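Apr 15, 2023
By Irina Pascu

Finished the notice for Vilém Kadlec and sent it to the paper at noon. Final length 185 words. The rate changes at 200, so I cut the second list of cousins. Anathi Molefe confirmed the spelling of Cele, his birthplace.

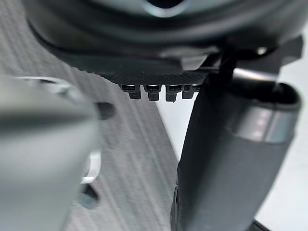

Burial is set for ten, visitation the evening before. The church record gives his marriage as September, the family Bible as October — I used the church record. Fatima Pillay will proof the printed card tomorrow. Still no maiden name for his mother.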